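**Scanning the Drurnside township cemetery books: what format are people using?**

**maddocks_line** wrote:

Our society has the loan of the Drurnside burial registers until the end of August. There are 15 volumes, handwritten, and the largest has 998 entries. The township wants them back in the same shape they left in, so no flattening and no unbinding. We plan to put out a printed index later with every name in it, including informants and undertakers, and a page of notes on the families that got spelled five different ways.

What I need to settle now is the file format and the naming. I have been told TIFF by one person and PDF by another. I would like to hear from people who have finished a project like this.

**plat_and_deed** wrote:

TIFF for the masters, no compression. Make PDFs from those for members. If you start with PDF you are stuck with whatever the software decided to do to your pages.

For naming, use volume number, then page number with leading zeros. Do not put family names in file names. We did that on our school census project and spent a winter undoing it.

**Thitima Mahawong** wrote:

I indexed the Ondix Methodist registers a few years ago. I agree on the naming and disagree on TIFF. Our masters were high quality JPEG and every one of them is readable. The society that did TIFF next door to us filled two drives and stopped halfway through the marriages. A finished set in JPEG is worth more to a researcher than half a set in TIFF.

Also, number the blank pages. People will ask whether you skipped something.

**plat_and_deed** wrote:

Drives are cheap. You only get the books once. Save a JPEG after editing it a few times and look at the faint pencil in the margins. That is where the reburials are noted in a lot of these township books.

**Thitima Mahawong** wrote:

You don't edit the master. You copy it and edit the copy. That is true for TIFF too.

**maddocks_line** wrote:

There is pencil in ours, in volumes 3 and 8 mostly. It gives the lot a body was moved to when the road was widened. So I would lean toward TIFF for those at least.

The other question is where to keep it all. We have an old desktop in the society room with two drives in it. It runs the Futia catalog program and it was shutting itself off in the middle of long jobs, so I took the side panel off on Saturday. I cleaned the dust out with a soft brush and put the panel back on. I have not tried a long job on it yet. 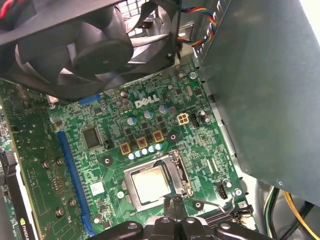
## Re: storage and backups

**gravel_pit_annie** wrote:

I would not keep the only copy on that desktop, whatever shape it's in. Three copies, and one of them in a different building. Ours are on the society computer, on an external drive in the library vault, and on another drive at the president's house. The president changes every two years and the drive goes with the job. Write that down in your bylaws or it will end up in somebody's closet.

Also check that the copies open. Pick 10 files at random each quarter and look at them.

**plat_and_deed** wrote:

Agree with all of this. I'd add a plain text list of every file, kept with the files. If a page goes missing you can tell.

**stonecutter44** wrote:

Going back to the first post. Are you sure you want every name in a printed index? We left out the informants and undertakers and it saved 40-some pages. People buy the book for the dead.

**maddocks_line** wrote:

I'm sure. The informant is often a married daughter, and for some of these families it is the only place her married name shows up. The undertakers I could be talked out of.

**gravel_pit_annie** wrote:

Keep the undertakers. Funeral home records survive more often than you would think, and the name tells you where to write next. You could list them once at the back with page numbers and save the space.

**stonecutter44** wrote:

Fair point on the daughters. I still think the undertakers are padding.

**Thitima Mahawong** wrote:

On spelling, index each name the way it is written, then add a "see also" line. Please don't correct them. Our first volunteer changed every Madocks to Maddocks, and two of them turned out to be a different family from across the county line. We had to go back to the scans and do the M's over.

**maddocks_line** wrote:

As a Maddocks I can say we have been all of those at one time or another. I will leave them as written.

Here is where I've landed. TIFF masters for everything if the drives hold out, and if they don't, TIFF for the volumes with pencil and JPEG for the rest. Volume and page in the file name, blanks included. Two external drives, one going to the township office. The undertakers get a short list at the back.

We start with volume 1 next week. If anyone has a book cradle we could borrow, please message me. Two of the spines won't open past halfway and I don't want to force them.

**plat_and_deed** wrote:

We have a foam one. It's not pretty but it holds a ledger fine. Message sent.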